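イベント文化論 第6回 講義メモ
ミスコンテストの審査と「見せ方」を考える

前回の続きです。リアクションペーパーに「結局、審査員は何を見ているんですか」という質問がたくさん来ていたので、今日はそこから入ります。私も学生のころ、地方大会の裏方を手伝うまでは、歩き方と笑顔でほぼ決まるものだと思っていました。全然ちがいました(笑)。

1. 架空でない採点表を読む

配布資料は Flemlow 大会の採点表です。出場者は40人、審査は書類、面接、ステージの順に進みます。面白いのは面接の配点で、ステージの水着や夜会服よりずっと重いんですよ。しかも面接は客席に公開されません。つまり、会場のお客さんはいちばん点の動くところを見ないまま、最後の発表で「えーっ!」と声を上げるわけです。このずれは期末レポートでもよく使える視点なので、線を引いておいてください。

2. 質疑応答という見せ場

最終審査に残るのは6人。ここで有名な「質問コーナー」が来ます。Komier 大会では封筒を引く方式、Majali 大会では全員に同じ質問をする方式をとっています。全員同じだと公平に見えますが、待っている人には音の出るヘッドホンをつけてもらう必要があって、舞台監督はけっこう大変です。封筒方式は進行が速いかわりに、質問の当たり外れが出ます。みなさんならどちらを選びますか? 次回までに考えてきてください。

答えの中身については、よく「世界平和」と冗談にされますよね。でも録画を見ていくと、地元の話を一つ具体的に入れた人のほうが拍手が長い。これは私の印象なので、反論も歓迎です。 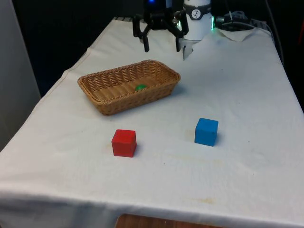
最終更新:8月(講義担当者)

3. 地元はなぜ盛り上がるのか

出場者が海外にいる親戚や友人まで巻き込んで応援されるのは、この種の大会の大きな特徴です。Imberg の大会では、公開視聴会の会場に232席を用意したそうです。テレビの前に集まって、たすきの地名が呼ばれるたびに立ち上がる。スポーツ観戦とよく似ていますが、応援の対象がチームではなく一人の人間なので、負けたときの怒りが審査員や司会者に向かいやすいんです。SNSの書き込みを資料にするときは、個人攻撃になっているものは引用しないこと。ここは厳しめに見ます。

4. 批判の側からも

見た目に点をつけること自体への批判は、当然あります。年齢や婚姻歴の条件を見直した大会もあれば、水着審査をやめた大会もあります。では、やめたあとに何を入れたのか。授業ではそこまで追いかけたいです。スピーチに置きかえた場合、話し慣れた人が有利になりますし、母語でない言葉で答える人の扱いも問題になります。通訳をつけると持ち時間が足りなくなる、という声も運営側から聞きました。

課題

好きな大会を一つ選び、審査の流れを図にして、2ページ以内の文章をつけて提出してください。図は手書きで構いません。テレビ中継を見た人は、中継で映った審査と映らなかった審査を色分けしてもらえると、読む側としてはすごく助かります! 提出は次回の授業の最初、教卓の上に置いてください。

次回は司会者の台本を読みます。読み合わせをするので、声を出せる状態で来てくださいね。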